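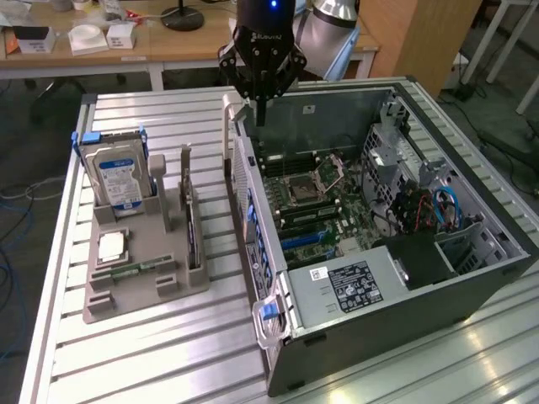 4. Do short trips change giving at home?

Narayanan Alva
8th May

This site uses cookies. By carrying on you agree to our use of them. Accept | Settings

The claim we test in this section is an old one. A church member who spends ten days building a classroom or painting a clinic is said to come home a more generous giver, and the cost of the trip is defended on those grounds. The Pamico network of churches makes the claim in its handbook for trip leaders, and the Mohamedi fund repeats it when it asks for travel grants. We had expected to find at least a weak effect. We found something that could be called one, but we do not think it should be.

4.1 The survey and its gaps

Pamico sent 3000 forms to adults who had been on at least one trip, and 926 came back. Earlier write-ups treat these replies as if they spoke for everyone who travelled. They may not. The forms were handed out by trip leaders and returned to the same leaders, often after a Sunday service, and the person filling one in would have known that a disappointing answer might be read by somebody they prayed with. We have no way of telling how far this shaped the replies. It is hard to believe that it did nothing at all.

The key question asked whether the respondent's giving had "grown as a result of the trip". A yes or no was wanted. There was no space for an amount, no period was stated, and giving to the church was lumped together with giving to anything else. Someone who bought a charity raffle ticket in the following May could have ticked yes with a clear conscience.

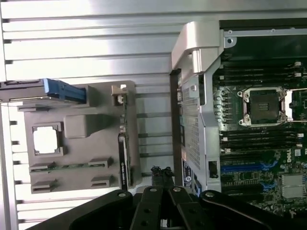

Figure 3. Dell server motherboard with an empty CPU socket.

4.2 What the ledgers say

Self-report can be set against the books in one place only. The churches of Istelville keep pledge ledgers by household, and they let us read these with the names removed. Household giving does rise in the year after a trip. It also rises in the year before one, and by more. The likeliest reading is that people who are already growing closer to a church both give more and sign up to travel, and that the trip itself adds little. A second reading, that households give more beforehand in the glow of looking forward to going, was put to us by two of the churches. The ledgers cannot rule it out. We note only that it was never offered before the figures were known.

There is also the awkward matter of what is counted as a gift. In Istelville a family that raises money for its own fares has the sum entered as mission giving. For a couple travelling overseas the fares alone could pass £2000. Take those entries out and much of the rise goes with them – in two of the ledgers all of it does.

4.3 The Votar comparison

The study most often quoted against us is the Votar report, which matched 2000 travellers with 2000 members who stayed at home and found the travellers well ahead on giving, prayer and attendance. Matching was done on age, sex and years of membership. It was not done on income, nor on what each person gave before the trip, and these are the two things we would most want held level. People who can take unpaid leave and find an air fare are seldom a fair sample of a congregation. The report grants this in a footnote and then writes its summary as though the footnote were not there.

We asked for the raw tables so that earlier giving could be added. We were told they had not been kept.

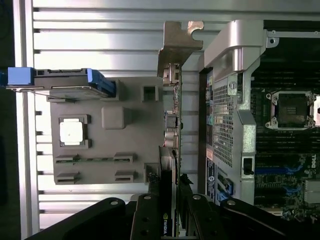

Benjamín Gaete objected, on reading a draft of this section, that we were asking the trips to pass a test they were never set. People go because they believe they are sent, he wrote, and a ledger will not show whether they were right. He added that he had seen marriages mended and callings found on such trips, and that he would not trade these for a rise in pledges.

We accept that much, and we have no quarrel with anyone who travels on those terms. But the test is not ours. It was set by the handbook and by the grant appeals, which promise donors a return in later giving and are believed. If the case for the trips is a spiritual one, it ought to be made in the appeals as such, and donors left to judge it. Whether host churches see the matter in the same way is a separate question, and the evidence on it, taken up in section 5, is thinner still.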